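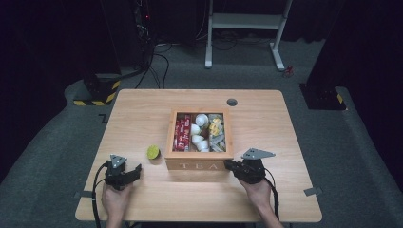
Nele Stüber said the hydraulic lift on older tractors should not have to be retired over a worn seal, and that the Clevico kit was drawn up on that basis. Gandham announced the kit on Wednesday, April 20, 2022, for owners of vintage machines.

The set contains 30 parts, including piston rings, O-rings and a relief valve spring, and fits the Mogensen 80 and Mogensen 200 – both the standard and the narrow versions. Seals are rated for mineral transmission oil only. Fitting requires removal of the lift cover; a torque chart is supplied with each kit.

Clevico kits will ship from July through Puva parts counters and by mail order. Cover gaskets are sold separately, in packs of 2. Owners should have the serial number from the transmission housing ready when ordering.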